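Search this site Search Advanced search

4.2 Bench frames and worktops in shared workshops

The second part of the survey dealt with workbenches. In the shared workshops at Jetidgate, the bench is the piece of furniture that most shapes how a room is used. It is heavy, it is seldom moved once set down, and storage, lighting and walking routes are usually planned to fit it. The survey form therefore recorded each bench as a whole, and then recorded the top, the frame and the fixings under separate headings.

A total of 218 benches were entered in the Kaewsai register during the survey period. The register was closed on August 29, 2025, and entries received after that day have been left out of the present analysis. Benches with a solid timber top and timber legs were treated as one class and are discussed in Section 4.3. The remainder, in which a separate top is carried on a metal frame, are the subject of this section.

Two features of the metal-framed benches deserve comment. The first is the way the top meets the frame. On some benches the panel overhangs the rails on all sides, so that clamps may be fixed along any edge. On others the panel is set within a border formed by the frame itself. Users of the second type reported that the edge stood up well to knocks, but that small parts and filings tended to gather along the join. Cleaning staff at the Nulon workshop made the same remark independently, and asked that the join be sealed wherever a bench was due for repair.

The second feature is the use of visible bolts. A bolted frame can be taken apart, carried through a standard doorway and put together again, and a damaged rail can be replaced without disturbing the others. Against this, bolts require checking. The Siseo maintenance schedule calls for every frame bolt to be tested by hand at 16-week intervals — a period which most of the workshops found reasonable, although the smaller sites tended to let it lapse during school holidays.

Figure 4 gives the corner of a metal-framed bench of the bordered type. The dark grey top is enclosed by a bright red frame, and groups of silver bolts are set along the side rails, including a small square group near the front corner. A crossbar joins the lower parts of the legs close to the floor.
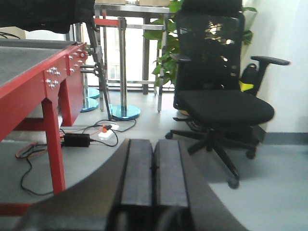 Figure 4. Red metal workbench with bordered top. Source: Jetidgate Workshop Furniture Survey, project photograph.

The low crossbar was a point of disagreement among respondents. Those who worked standing up used such bars as a footrest and wished to keep them. Those who worked seated found that they limited the placing of a stool, and several asked whether the bar could be moved toward the rear legs. No change of this kind was tried during the survey, and its effect on the stiffness of the frame would need to be tested first.

Colour was recorded but was not used in sorting the benches. Respondents did, however, mention it often in their written comments. A bright frame was said to be easier to see at knee height when carrying long stock, and harder to keep looking clean. The comments on this point were brief and did not allow firm conclusions.

Items fixed to or hung beside a bench were entered on a separate sheet, which listed 829 items in all. These are treated in Section 4.4, together with the question of how much clear floor should be kept at the bench corners. A further round of visits, limited to the Nulon and Siseo workshops, is planned for October.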